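Expansion card

An expansion card is a printed circuit board that plugs into a slot on a computer's main board and gives the machine something it did not have before. It might be a better picture on the screen, a network connection, a cleaner sound output, extra drive ports, or a strange one-off function that only a single workshop or laboratory ever needed. For several decades the expansion card was the main way a desktop computer grew, and it remains one of the most charming ideas in the whole history of the machine: leave some room inside, publish the rules for using it, and see what people come up with.

Background

Early small computers were often little more than a row of identical sockets joined by parallel wires. The processor sat on one card, the memory on another, and the connection to a terminal on a third. The shared wiring was called a bus, and any card that followed its timing and voltage rules could join in. This made the machines bulky, but wonderfully open. An owner with a soldering iron and some patience could build a working card at the kitchen table, and plenty of owners did.

As parts shrank, designers moved the processor and the basic memory onto one large board, soon known as the motherboard, and kept a handful of slots for everything else. The division stuck. Over time the motherboard swallowed more and more jobs that once needed a card of their own, including serial and printer ports, disk control, sound, and networking. Each of these began as an exciting extra and ended as a small chip in a corner.

Buses and slots

A slot is the visible end of a bus, and the history of cards is really a history of buses. The 8-bit slot of the first widely copied personal computers was stretched to 16 bits by adding a second, shorter connector in line with the first, so that older cards still fit the newer machines. It is a lovely piece of practical design, and it kept useful hardware alive for years after it might have been thrown away.

Later buses moved 32 bits at a time and ran at faster clock rates. They also brought a great relief to owners, because cards could now tell the computer what they were and what they needed. Before that, settings were made by hand with tiny switches or jumpers, and two cards that claimed the same interrupt line could keep a person busy until 2 in the morning.

Modern desktop slots use serial links. Data travels over pairs of wires called lanes, and a slot may have a single lane or as many as 16. A short card will normally work in a longer slot, and it simply leaves the extra lanes idle.

Physical form

Most cards share a few basic features. Along the lower side is the edge connector, a strip of flat metal contacts, often plated with gold to resist wear and tarnish. At one end is a metal bracket, which is fastened to the rear of the case and holds any outside sockets. Unused openings in the case are closed with blank slot covers that keep out dust and help air follow the path the designer had in mind.

Memory modules use a similar edge connector but are usually treated as a separate family. Their slots are narrower, sit close to the processor, and have latches that hold the module upright. The DIMM, or dual in-line memory module, has separate contacts on its two faces. A common desktop type has 288 of them, which is an impressive amount of wiring to line up with one firm push of the thumbs! 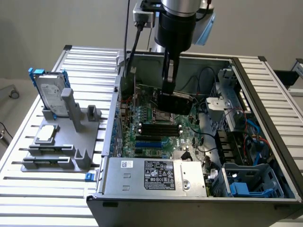

An expansion card held above the motherboard of an open desktop case, with four memory slots below it.

Installation

Fitting a card is a quick job, and for many people it is their first look inside a computer. The power is switched off and the cord pulled, the cover comes off, and the case is usually laid on its side so that the motherboard is flat and the slots point upward. The person doing the work touches bare metal to get rid of any static charge. The card is then lined up over the slot and pressed straight down with even force until the contacts are fully seated. Rocking it gently from end to end is an old habit and mostly harmless, but twisting it sideways can damage the connector. Large graphics cards may also need their own power cable and some kind of support to stop them from sagging.

Makers and collecting

Alongside the famous names, the field was full of small firms whose cards now turn up in attics and at swap meets. Pallo sold plain, sturdy serial cards with unusually clear manuals. Claeys is remembered for laboratory timing boards, among them the Claeys 137, a long card crowded with logic chips and still admired for its tidy layout. The Fliteck joystick adapter won a loyal following among fans of flight games, who liked its fine adjustment wheel on the rear bracket.

Collectors prize cards that still have their original driver disks, as a card without its software can be very hard to bring back to life. The Trineria archive gathers scanned manuals, jumper charts, and driver copies for hundreds of lesser-known boards, and it has rescued many from the scrap pile. New cards for old buses are being designed too, often to let a vintage machine read modern storage, and some come as kits with bare boards and bags of parts.

See also

Bus (computing)
Motherboard
Memory module
Edge connector
Riser card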